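Home Eat & Drink Openings Reviews Guides Newsletter

Review: Kusar, a new grill room with very strong feelings about charcoal

Kusar opened in September in the old Stuvby furniture showroom, and it has kept the showroom's habit of making you walk past everything before you're allowed to sit down. You pass the bar, the coats, the restrooms and a second, smaller bar. By the time I reached my chair I felt I'd earned the bread.

The bread is worth it. It comes blistered and salty with a dish of smoked butter, and it costs 12 dollars – a sum I resented until the second piece. Lamb ribs were sticky and excellent. The grilled cabbage had been left on the coals by someone with a grudge.

Service is friendly and a little too informative. I now know more about our server's views on sumac than I do about my cousins.
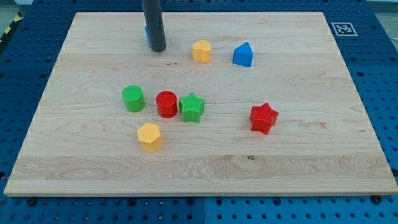 Dinner for two, with one bottle of wine and no dessert, came to 189 dollars before tip. Most dishes arrive on boards, which I normally hold against a place, but I have a soft spot for pale wood with a bit of wavy figure in the grain, and I'd take that over slate any night. Sauce, sadly, still runs off a flat surface. Go for the ribs, ask for a plate, and skip the cabbage.

Filed under: Restaurant Reviews, New Openings, Grills

Comments (3)

mpk_eats: Cabbage was fine when we went. Ribs were cold.

Dora L.: Still prefer Tô for a night out, and you can hear each other there.

gristle: 12 bucks for bread. OK.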